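**To:** members list, Kelldale Decorative Arts Society
**From:** Karthikeyan Annamalai, Collections Office
**Date:** 16 January 2022
**Subject:** Re: Proposed changes to the loan scheme

Dear members,

The Collections Office has received several replies to the notice on the loan scheme. Most of them raise the same points as the message from Mr. Warrier, which is quoted here with his permission so that all members may read the question along with the answer.

> From: Thirumalai Warrier
>
> I have read the notice twice and remain unclear on three matters. First, does the new loan period apply to items already out? I have two pieces from the Mudaliar gift at home, and both were signed out under the old terms. Second, the notice says that borrowers "will be responsible for suitable packing." Does the Society intend to supply the packing, or must we buy it? The foam inserts we used to receive from the Bramgate store were very good, and I would be sorry to see them go. Third, will the deposit be charged per item or per loan? For those of us who borrow for school talks, the difference is large.
>
> I would add that the old paper form was easier to fill in than the new one, which asks for the catalog number before it lets you go any further. Many of the smaller pieces have the number on the underside, and I do not like to turn them over more than I must.
>
> T. Warrier

The Office replies as follows.

**Items already on loan.** The new period of 7 weeks applies only to loans signed out after the date of this message. Items now in members' homes may be kept until the return date written on the original slip. A member who wishes to extend such a loan should write to the Office before that date, and the extension will then be made under the new terms. Slips issued from the Bramgate store in August do not show a return date. Holders of those slips will receive a separate letter.

**Packing.** The Society will continue to supply foam inserts and outer cartons for ceramics, glass, and enamel. Borrowers will be asked to supply packing for textiles and printed matter only. Acid-free tissue is suitable for both. Newspaper should not be used, as the ink transfers. The phrase quoted by Mr. Warrier was too broad, and a corrected notice will be issued.

**Deposit.** The deposit is $300 per loan, whatever the number of items, and is returned in full once the items have been checked in. Members who borrow for schools, libraries, or care homes may ask for the deposit to be waived. The request must be made in writing and should name the place and the purpose of the visit. One letter may cover a series of visits to the same place.

**The form.** The online form was built on the Proslow booking system, which requires a catalog number on its first page. The Office has asked for this field to be moved to the end. Until the change is made, members may leave the number out by entering a single zero, and staff will fill it in when the item is collected. The paper form remains available at the front desk in Kelldale and will be accepted without question.

The Office also wishes to restate the rules on handling, which have not changed. Decorated boxes, small cases, and other pieces with doors or raised fittings should be supported from below with both hands. They should not be lifted by any handle or wire, even where one appears sound. Work should be done over a table, at a low height, and rings and loose bracelets should be removed first.

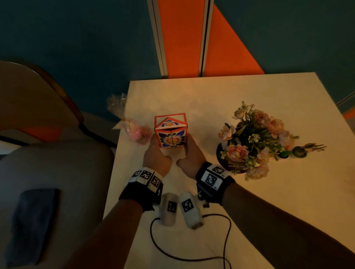

Any damage, however slight, should be reported on the day it is noticed. Members are asked not to attempt repairs at home. In the past year the Office received 3 items on which household glue had been used, and the work needed to remove the glue was greater than the work needed to mend the original fault. No member will be charged for damage reported promptly and in good faith.

Questions about a particular loan should be sent to the Office directly. Comments on the scheme as a whole may be posted to this list, and they will be placed before the next general meeting together with the corrected notice. Members without e-mail may write to the Kelldale address, marking the envelope "Loans."

Yours faithfully,

Karthikeyan Annamalai
Collections Office
Kelldale Decorative Arts Society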